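Bench notebook — bean weighing, gripper comparison
June 16, 2020

Fatemeh wants a yes or no on the Zervas fingers before we order more, so today was the soybean job again, two arms, same table. I went in thinking the soybean job is a poor way to compare fingers and I still mostly think so. Writing it down anyway.

What is being compared: the Letico fingers we have been using since spring against the Zervas set. Zervas claims "secure hold on thin and irregular handles." The sales sheet shows a screwdriver handle, and I would not call that thin or irregular. Our scoop handle is both flat and narrow, so if the claim means anything it ought to show up here.

Setup

Left arm minds the scale and the bowl. Right arm does the scooping out of the clear tub. Target is 25 grams of beans per pour, read off the scale. Controller is the Grirnov box with the stock position loop, no force limit beyond the default. I left the gains alone on purpose. Úna thinks the gains are the whole story and the fingers hardly matter, and if I had touched them today we would be arguing about it until July.

The left gripper parks right over the front edge of the scale and covers part of the display. I have complained about this before. Moving the park position back a little would fix it and would cost one line in the pose file.

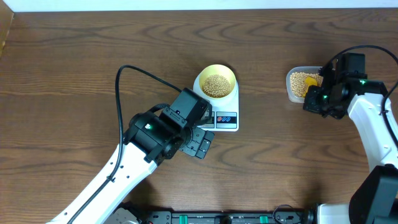
Runs, Letico fingers

Did 11 scoops with these first. Eight ended within tolerance of target, two were light, one I threw out when I bumped the table. The light ones look to me like shallow entries, where the scoop went in at too flat an angle. That is a wrist pose problem and would happen with any fingers you care to bolt on.

Did see the handle rotate in the grip twice, a few degrees, right at the moment the bowl of the scoop met the beans. It stayed put after that. The beans push back more than you expect when the tub is full, and less as it empties, so the order of the runs matters and I should have refilled between sets. I did not. Anyone quoting these numbers should know that.

Runs, Zervas fingers

Swapped over before lunch. The swap took longer than the sheet says, mostly two screws that sit under the servo housing where the short driver won't reach. Re-zeroed, ran the same pose list.

First three were lovely and I nearly wrote that down as a result. Then the fourth slipped on entry and the scoop ended up leaning on the wall of the tub. The retry logic picked it up again, at a worse angle, and carried on as if all was well. This bothers me more than the slip does. The Grirnov box reports "grasp OK" whenever the fingers stop short of fully closed, and they will stop short on anything, including a bean caught between them.
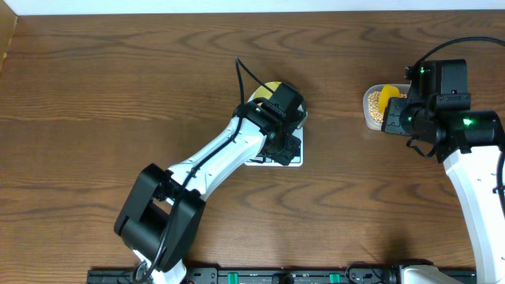
By the end of the set, nine of 11 in tolerance against eight. One scoop's difference. Fatemeh asked if that meant Zervas wins and I said it means we have not run enough scoops. The log for both sets comes to 2,238 lines and I could find nothing in it that separates them, apart from motor current on closing, where the Zervas set draws a bit more. More squeeze or more friction in the linkage, take your pick.

The old Omar report from last year claimed an 86 percent success rate for this task and people keep bringing it up. Omar counted a run as good if any beans at all reached the bowl. I would like us to stop comparing ourselves to it.

Wrist camera

Úna asked for the close view of the pinch, so I pulled some from the wrist. It is useful for one thing. You can see where on the handle the fingers have closed, and the handle is held right up at the tips, with only a small contact patch. A flat handle pinched there has very little to stop it twisting. I suspect most of what we have been calling slip is this. The approach pose wants to come in deeper, so the handle sits further back between the fingers, and that applies to both sets.

The wrist view is no good for judging how full the scoop is once it is buried, whatever the plan says about using it for that.

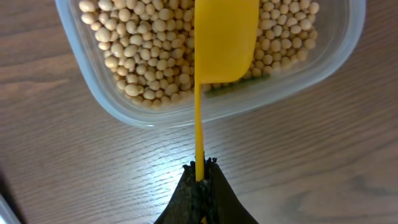
To do

Deeper grasp pose, both finger sets, otherwise same pose list.
Refill the tub between sets. Level it too.
Move the left park position so the scale can be read. (Me.)
Ask Grirnov what "grasp OK" is supposed to mean and get it in writing.
Longer driver for the Zervas screws.
Úna gets her gain sweep after the pose change, on its own day.

No order yet. Told Fatemeh to hold the quote — the price is good until July anyway, and one scoop out of 11 is not worth spending money on.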